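Tithing

Tithing is the habit of giving a tenth of what you earn to your church, and I've been a tither (on and off, I'll admit it!) for most of my adult life. The word comes from an old English word for "tenth." When I write about it I can't keep myself out of it, so bear with me.

Where it comes from

The Old Testament has Abram giving a tenth of everything to Melchizedek, and later on the law sets aside a tenth of the crops and herds for the Levites, who had no land of their own. Deuteronomy adds that every third year the tithe was to be stored up in the towns for the Levite, the foreigner, the orphan and the widow. I read right past that part for years and then one January it stopped me cold.

Before or after taxes?

Ask this at a potluck and you'll get two camps before the pie is cut. Some folks give from the whole paycheck, others from what lands in the bank. I've done both, and my church in Storkell has never told me which one it prefers.

Is it still required?

Christians disagree. Some pastors teach the tenth as a rule, and others point to Paul in 2 Corinthians, who asks people to give what they have decided in their heart, cheerfully and without pressure. I lean toward Paul, but I like having a number to start from (left to my own heart I'd probably give five dollars and feel great about it).

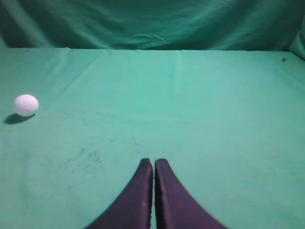
Where the money goes

It varies a lot from one church to the next. Ours pays the pastor and the heating bill first, then supports a food pantry over in Derkach that opens four mornings a week. The church I grew up in, in Kodero, sent nearly everything extra to missions. Most churches will show you the budget if you ask!

See also: Almsgiving, Firstfruits, Stewardship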